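Still no bread flour, day whatever

2020-06-15

Quick one because I have dough on the counter and it will not wait for me.

So the starter is alive. I know, everybody and their cousin has a starter now, I am not special. Mine came from Comfort Odoi in a jam jar, left on the porch step with a rubber band round the lid and a note that said FEED ME TWICE. Which I did. For four days. Then I forgot, and it went grey on top and smelled like nail polish, and I panicked and texted her and she wrote back "stir it in, feed it, stop fussing." Fine. Stirred it in. Fine.

Flour is the whole problem. The Pruter on the main road has had the same empty shelf since spring, with the little price tag still there to mock you. All purpose, sometimes, if you get there before ten. Bread flour, no. Rye, for some reason, always, mountains of it, so I have been eating a lot of rye. My household has opinions about the rye.

What I ended up doing – and I should of done this weeks ago – was calling the mill out at Bradeneck. They normally sell to bakeries only but they are doing bags for regular people now, cash in an envelope, you pull up and they put it in your trunk. The smallest bag is enormous. I have flour in the hall closet. I have flour in the pot I used to use for lobster. I drove 119 miles round trip for it with the windows down and a podcast about shipwrecks and it was the best day I've had since March, not even kidding.

OK the bread. What I do now, after a lot of flat ones:

Feed the starter the night before. Big feed, warm spot. Mine goes on top of the fridge.

Morning, mix flour and water only, and walk away. An hour if you can stand it. I used to skip this. Don't skip it.

Then starter, then salt. I forgot the salt twice. You cannot fix forgetting the salt, you can only put a lot of butter on it.

Fold it every half hour or so, four times. Wet hands. It'll look like soup at the first fold and by the last one it kind of sits up and looks at you.

Shape, basket, fridge overnight. Bake it in the heaviest pot you own with the lid on, then the lid off. I take mine darker than most people like. My mother says burnt. It's not burnt.

The weighing thing. I held out forever on buying a scale becuase I figured cups were good enough for my grandmother. Well. My grandmother also made the same loaf every day for forty years and could tell by feel, and I've made maybe twenty. Weighed my "cup" of flour three times in a row and got three different numbers, not even close to each other. So now it's grams. The big batch, the one I do when I'm giving a loaf away, comes out to 1160 grams of flour before anything else goes in, and that needs the huge bowl, the one that doesn't fit in the dishwasher.

Giving them away is the fun part. I did the porch drop thing all last week. Comfort got the first good one obviously. Then the couple across the street with the new baby, then the guy who fixes bikes. He left a tube patched and hanging on my gate the next morning, no note. I like this a lot better than saying hi over a fence, I'm a bit embarrased to say.
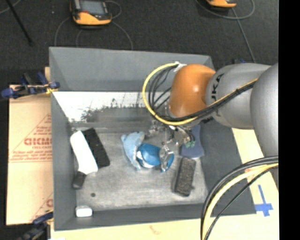 Stuff that did not work, so you don't have to. Whole wheat all the way, brick. Proofing in the car on a hot afternoon, went over the sides and into the seat belt buckle. Cutting a fancy leaf pattern on top with a steak knife, looked like it lost a fight. Using the water from boiled potatoes was pretty good though, soft inside, kept for days. Going to try that again with the rye mixed in, maybe a third.

Also tried the discard crackers everybody raves about. They're ok. Need way more salt than the recipe says, and roll them thinner than you think, then thinner again. Sesame on top. I ate the whole tray standing up so I guess they're better than ok.

Couple people asked about the pot. It's nothing fancy, it's the old one from my aunt's place in Ustness, the lid has a chip and the knob is from a dresser drawer. Works great. Wear the long mitts. I have a stripe on my wrist from the one time I didn't.

Next up is a seeded one, if I can get sunflower seeds that aren't meant for birds. If the mill is still doing the trunk thing in October I'll go back for another bag, and I can bring some back for anyone close by, just leave a comment and tell me how much you want.

Ok timer's going. Fold number three.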